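Parts shelving

Parts shelving is the open shelving on which molded pieces, small hardware and half-sorted goods are kept while someone is putting them in order. It is found in workshops, stockrooms and many a back office, and most people who have worked beside one grow rather fond of it.
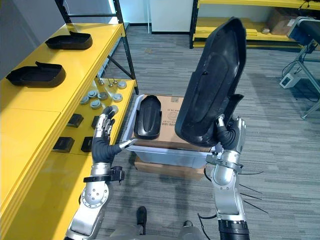
Ekden
Contributing editor, Storage and Furnishings

The usual form is very simple: metal uprights, often with a diagonal brace, and flat shelves between them. Yellow is a well-loved color for the shelves, as dark parts show up so nicely against it. Black plastic trays with raised rims can sit on the top level, with discs, pins and little square pads lower down, where they are easy to see and reach.

The Plukby pattern, long made in Clernadano, had 6 shelves and was rated at 38 pounds per shelf, plenty for plastic parts and a good deal less than people tended to put on it.
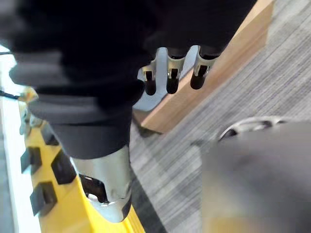
Bins and boxes

Larger pieces that will not lie flat are commonly stood on end in a translucent bin, which lets you see what you have without lifting everything out (a small mercy on a long afternoon). A cardboard box under the bin raises it a little off the floor, and a second one inside gives tall parts something to lean on.

Surfaces

A smooth, glossy shelf wipes clean easily, though

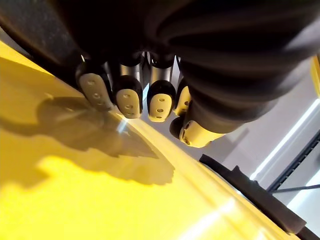

small round things do like to wander on it, and for that reason many keepers set their pins upright and lay their discs flat. The Lüthi handbook, a dear old thing that lists 200 shelf layouts, suggests leaving a hand's width free at the front edge.

Flooring matters too. Carpet tiles are kind to dropped parts, and a patterned gray hides dust between cleanings, but a dropped pin can take some finding. 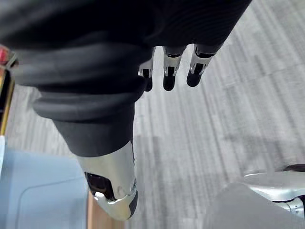 Gray striped carpet, seen at close range.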